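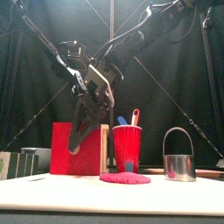 Mit dem Kaufpreis fängt die Rechnung erst an. Wer zwei Roboterarme bestellt, bekommt zwei Arme und eine Steuerung. Greifer, Kameras, Gestell, Kabel, Vorhänge gegen Streulicht und eine Tischplatte kommen dazu, meist auf eigenen Bestellscheinen und mit eigenen Lieferzeiten.

Silviu Dobre plant bei Skaltus die Ausstattung von Versuchszellen. Seine Tabelle hat inzwischen 1.401 Zeilen, vom Arm bis zur Kabelschelle. Die teuren Posten machen ihm wenig Arbeit. »Für die Arme gibt es ein Angebot, das prüft man und unterschreibt«, sagt er. »Die Zeit geht für das Kleinzeug drauf.«

Bei den Greifern hat er zwei Angebote verglichen, eines von Onley und eines von Mocanu. Onley war im Stückpreis günstiger, verlangte aber 400 Euro je Satz Ersatzfinger. Mocanu nahm 200. In der Versuchszelle sind die Finger Verbrauchsmaterial, und über die geplante Laufzeit gerechnet ging der Auftrag an Mocanu. Dobre rät, solche Teile immer gleich mit anzufragen und sich den Preis schriftlich für die gesamte Laufzeit geben zu lassen.

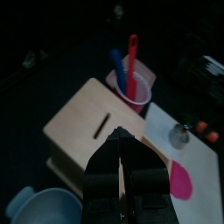
Eine eigene Kostenstelle haben die Gegenstände, an denen gearbeitet wird. Becher, Besteck, Knete, Holzkästen mit Schlitz: einzeln kostet das fast nichts. Teuer wird es, wenn ein Artikel im Handel verschwindet und die Ersatzware andere Maße hat. Skaltus kauft deshalb auf Vorrat und lagert sortenrein.

Auch der Raum gehört in den Plan. Ein Gestell mit Stoffverkleidung braucht Platz auf allen Seiten, damit man an die Arme herankommt. Dobre hat das beim ersten Aufbau zu knapp bemessen und musste die Zelle noch einmal versetzen lassen. Die Elektrikerstunden standen in keinem Angebot.
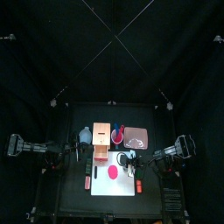 Zwei Arme, ein Tisch: Arbeitsfläche mit Holzkasten, Becher und weißer Platte.

Für die Wartung rechnet Dobre mit einem festen Jahresbetrag, den er getrennt von der Anschaffung führt. Die Software von Funeo wird pro Arm lizenziert und läuft über denselben Topf. Im September steht die Verlängerung an. Bis dahin will er wissen, ob sich ein Vertrag über mehrere Jahre lohnt; ein Angebot dazu hat er angefordert.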